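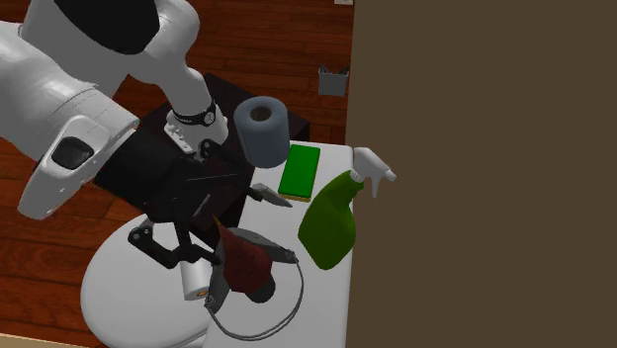
A narrow white worktop with household bits and pieces on it.

Turmeric stain on white worktop, moving out in December, landlord observant
Home and Garden > Kitchens > Stains and Marks

Evaristo Bañuelos
posted 13 May 2020

I rent a flat above a shop and the kitchen is the size of a generous wardrobe. The worktop is white. I don't know what it's made of. It is hard, slightly shiny and sounds dull if you knock on it, and that's the full extent of my research.

Last month I decided to learn to cook properly, like everyone else in the country, and left a spoon that had been in turmeric paste lying on the worktop while I took a phone call from my mother. My mother's calls are not short. When I came back there was a yellow mark shaped very much like a spoon, so there's no pretending it was there when I moved in. No previous tenant would have been that precise.

So far I have tried washing-up liquid, hot water, more washing-up liquid, lemon juice (my sister's idea, which made the place smell nice) and a cream cleaner called Zallov that was under the sink when I got here and may predate the building. The edges have gone fuzzy but the middle is as yellow as ever. It now looks like a spoon seen through fog.

The inventory from Orozco, the letting agents, says "worktop: good, white". They charged the girl who had the room downstairs £87 for a mark on a skirting board, so I am not expecting mercy. My lease is up in December, so there's time, but I'd like to stop hiding it under the bread bin. The bread bin doesn't belong there and blocks the socket.

Is there anything that shifts turmeric without taking the surface off with it? And does it matter what the worktop is?

Groltora

bicarb and vinegar. works on everything

Emiliano Alvarado

Please don't bother with bicarb and vinegar together. You get a very satisfying fizz and a puddle of slightly salty water, and then you have to wipe that up as well. Bicarb alone as a paste with a bit of water is reasonable, and I'd start there.

Yes, it does matter what the worktop is. Look underneath at the front edge, or inside the cupboard next to the sink, where the fitters never expected anyone to put their head. If you can see chipboard or something brown and crumbly, you've got laminate, and you're looking at a thin decorative skin over the top. If it's the same white all the way through, it's some kind of solid surface and you have more room for error. If it's cold and heavy and obviously stone, come back and say so before you put anything on it, and keep the lemon well away in the meantime. Some stone takes acid very badly and you'll end up with a dull patch to go with your yellow one.

Assuming laminate, and in a rented flat above a shop I would put money on laminate:

Make a paste of bicarb and water, thick enough to stay where you put it. Spread it over the mark, leave it for half an hour, then wipe it off with a soft damp cloth. Don't scrub. Do it again the next day. You'll see it fade a bit each time, and then you'll think it has stopped, and then it usually hasn't.

If it really has stopped, try ordinary 3% hydrogen peroxide from the chemist, dabbed on kitchen roll and laid over the mark for ten minutes. Test it first in the corner behind the kettle. Rinse it well afterwards. Do not mix it with bleach, vinegar or anything left behind by previous tenants.

The other thing that works is daylight. The yellow in turmeric fades in the sun, which is why my mother-in-law's tea towels come off the line looking respectable. If the mark gets any direct sun at all, take the bread bin off it. You have been keeping it in the dark and looking after it.

Leave the Zallov under the sink. Gritty creams take the shine off laminate, and once it has lost its shine it stains twice as easily. The same goes for melamine sponges if you lean on them.

As for the agents, a faint mark you need to crouch to see is, in my view, fair wear and tear, though agents have been known to crouch. Take a picture of the worktop now and another when you leave, and dig out whatever you were given when you moved in.

Hilltop_Brenda

If it is solid all the way through you can sand it. My brother-in-law did ours with 2000 grit wet and dry and a lot of patience, and it came up lovely, apart from the bit where he ran out of patience. DON'T do this on laminate. He has also done this on laminate.

We had ours from a place in Verkesitz that has since shut, so I can't tell you what it's called. Sorry, I know that's no help.

Evaristo Bañuelos

Put my head in the cupboard. Brown and crumbly, so laminate. Also found a potato in there that I will not be discussing.

Bicarb paste is on its second go and the handle of the spoon has nearly vanished. The bowl end is holding out. The bread bin has gone back on top of the fridge, where it falls off if you shut the door with any feeling. Will buy peroxide at the weekend and test behind the kettle as instructed.

Groltora

told you. bicarb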